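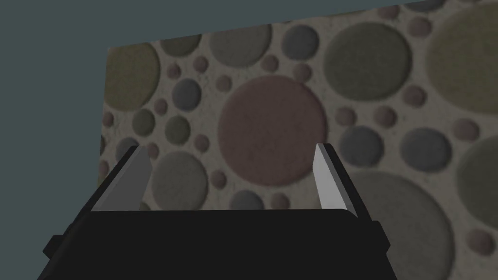 Computer rendering of a gripper in front of a panel with a polka-dot pattern

The Wumbei Cool Streets Program is a city effort in Wumbei to make hot neighborhoods easier to live in during the summer months. It covers tree planting, shade over bus stops, lighter paving and a small grant fund for residents who would like to do something about their own roofs and yards. It was adopted by the city council in October, after a long and sometimes lively run of public hearings, and the first planting season opened the following spring.

Background

Wumbei grew up along the Pludalar River, and its older districts still enjoy a good breeze off the water. The newer ones, Flatelus above all, were built on former rail yards with wide roads and very few trees, and people there had been asking for shade for many years.

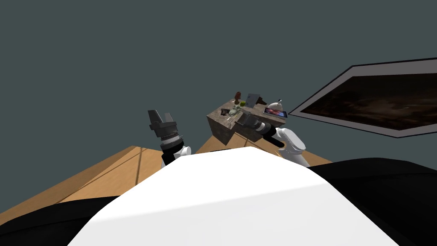
Rendered view of two robot arms and a tan wooden floor

Measures

The plan calls for 2,000 street trees, most of them native oaks and hackberries, to be planted over 5 years. Another 700 are set aside for schoolyards (a late addition, and a popular one with parents). Memavance, a regional landscaping firm, holds the contract for planting and for the first 2 summers of watering. After that, care passes to the city parks department.

Residents of Flatelus get first pick of the roof grants, which can be spent on pale coatings, awnings or planted roofs.

See also: Pludalar River; Parks in Wumbei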